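Sheet fit on the big bed: notes and measurements

Search this blog Type and press Enter

The sheet in the spare room has been riding up at one side for most of the spring, so in May I took everything apart and measured it properly. The mattress is an Enache, bought second-hand from Luminița Stanciu. The flat sheets are Flurley, both the same nominal size.

Sheet one, as bought: 612 mm of spare width in total, to be divided between the two sides. After several hot washes: 586 mm. A loss of 26 mm does not sound like much. On a thick mattress it is enough to stop the tuck from holding once anybody sits on the edge.

Method now in use:

Strip the bed completely. Move the quilt and pillows to the wall end, where they are out of the way but need not go on the floor.
Find the hem with the wide fold and put that at the head.
Centre the sheet by its crease, then pull from the corners. Pulling from the middle of a side only makes diagonal wrinkles.
Tuck the foot first, then the wall side. The open side goes last.
Fleece blanket on top, smoothed from the foot upwards.

The wall side is awkward because the mattress sits close to the socket. I unplug nothing and work my hand along the gap.

Irina Ilie asked in an earlier comment whether elastic clips help. I tried a Jernwood set with 600 mm straps. They hold, but they have to come off for every wash, and I stopped bothering after a month.

White cloth gets lost very easily among white sheets. Anything small goes in a separate pile before I begin folding.
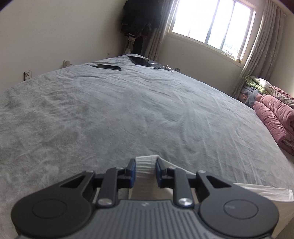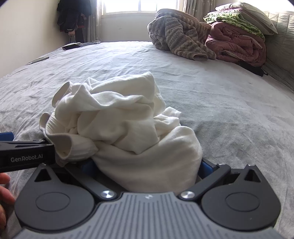
Bedding and white fabric on the big bed.

Next job is the mattress cover, which has the same shrinkage problem and a broken zip.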